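Anberg Regional X — scenery add-on

Home Scenery Aircraft Utilities Freeware Support Basket

Pakitz's second airport for the sim, and the bigger of the 2.
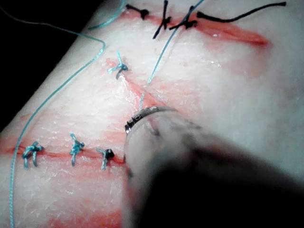 Anberg sits in a river valley with hills on three sides, and the approach down the Ene is the reason most people will buy this. Single runway, short, bit of a slope. The old freeware version had the slope wrong and the terrain mesh didn't meet the tarmac at the western end, so you got a gap and then a cliff. We've redone the mesh from scratch and blended it by hand. Joins between old and new ground tiles used to stand out like the black knots along that red slit in the practice pad, and we've spent most of our time on getting rid of them. A couple are still visible from high up in winter textures. Being looked at.

Terminal is fully modelled outside, partly modelled inside (check-in hall and upstairs café, not the offices). Night lighting is dynamic. Apron floods come on at dusk, and the one by the fuel farm flickers, same as the real thing. Octavian Rusu did all the ground textures and the taxiway signs. Kylie Fairweather did the hangars, the jetways and the little church on the hill which you will use as a visual marker whether you mean to or not.

Runway length is 1,191 metres. Landing distance available is 1,157 from the valley end becuase of the displaced threshold. Turboprops fine. Small jets if you're light and feeling brave. Anything bigger, go somewhere else.

What you get

— Anberg airport and the town up to the rail bridge
— custom mesh for the lower Ene valley
— seasonal textures, four sets, plus a wet apron
— 20 parking stands, GA grass included
— animated marshallers on the main apron only
— Lokis config tool, for turning things off if your frame rate suffers
— charts and a short manual (PDF)

The Lokis tool is the same one as in our first airport. If you've already got it installed the setup will find it and update it, no need to remove anything. Run it with the sim closed. If you run it with the sim open it'll look like it has saved your settings and it hasn't.

Performance

Depends on your machine, obviously. Try it on the default settings first. Grass and people are the heavy items — switch off the people, keep the grass, that's what we do. Town buildings can be dropped to the low setting without it looking too bad from the circuit. Autogen wants to be on normal, higher than that and you get trees growing through the car park roof.

Known issues

Service vehicles sometimes drive through the fence by the fire station. Jetway 2 doesn't always dock with add-on aircraft, try reparking slightly forward. Some weather add-ons put fog inside the terminal. AI traffic won't use the displaced threshold properly and will land on the piano keys, can't do much about that from our side.

Update planned for April with the winter fixes and the heliport. Free to anyone who's bought it. Download from the same link in your order email, if the link has expired send us a message with your order number and we'll reset it. Please dont open a refund request for a dead link, it takes much longer to sort out.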